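Fledamon Opens Wheelchair Loan Room in Kernberg

KERNBERG, December 2023. Fledamon, the medical equipment lending service, has opened a loan room on Bouzid Street where residents can borrow a manual wheelchair for up to 92 days at no charge. The room is on the ground floor of the former Mernon shoe store and has its own parking spaces by the side entrance.

The service has 159 manual wheelchairs ready to lend. Most came from families and care homes that no longer needed them. Each chair was cleaned, checked and given a numbered tag before it was added to the lending list. Walkers, crutches and shower stools will be added in March.

Fledamon has lent equipment in the county by delivery only until now. Last year it handled nearly 292 requests for wheelchairs, many of them from people leaving the hospital after a hip or knee operation. Callers often had to wait several days for a van. With the loan room open, a borrower or a family member can pick up a chair the same day.

"People usually call us the afternoon before somebody comes home," said Siham Morsy, director of Fledamon. "They need a chair that fits through the bathroom door, and they need it by morning. Now they can come in, sit in one, and take it with them."

Every borrower gets a short fitting. Staff measure seat width, set the footrests and show the person helping how to work the brakes, how to take the chair over a curb, and how to fold it for the trunk of a car. A fitting takes 15 minutes in most cases. Borrowers who cannot come in may send someone else with their height, weight and the width of the narrowest doorway at home.
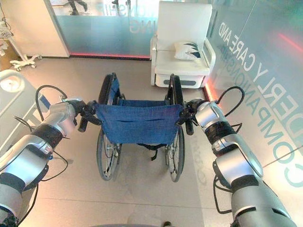 Melahat Duman
Equipment Manager, Fledamon

The chairs in the loan room are the standard folding kind, with large spoked rear wheels, a hand rim on the outside of each wheel, and push handles at the back. Several have a blue fabric backrest with a pocket, which is a good place for a phone or a folder of discharge papers. Please do not hang heavy bags from the push handles. A loaded bag can tip the chair backward when the person gets up.

Before you bring a chair back, look under the seat and gather up any straps that are hanging down, so that they do not catch in the wheels on the way to the car. Wipe the hand rims and the rubber grips with a damp cloth and a little dish soap. We do a full cleaning here after every loan, so there is no need to use bleach or spray, and both can damage the fabric.

If a tire goes soft or a brake will not hold, stop using the chair and call us. We will exchange it. Borrowers are not charged for normal wear.

We also take donations. A manual wheelchair can be dropped off at the side entrance during opening hours. It should fold and have both push handles and all four wheels. Missing footrests are fine, as we keep a shelf of spares. We cannot accept power chairs or scooters at this location.

How to borrow

Bring a photo ID and proof of a Kernberg address. A doctor's note is not needed. Loans can be renewed once by phone if no one is waiting for the same size. People who need a chair for longer than that will be given help with the paperwork for a chair of their own.

The loan room is open on weekdays from 9 a.m. to 5 p.m. and is closed on public holidays. Delivery is still available for people who live alone or have no car, and should be requested two days ahead.

About Fledamon

Fledamon lends home medical equipment to residents of Kernberg and nearby towns. It has 5 full-time employees and is paid for by donations and by a yearly grant from the Bouzid Fund.

Media contact: Siham Morsy, Director, Fledamon, Bouzid Street, Kernberg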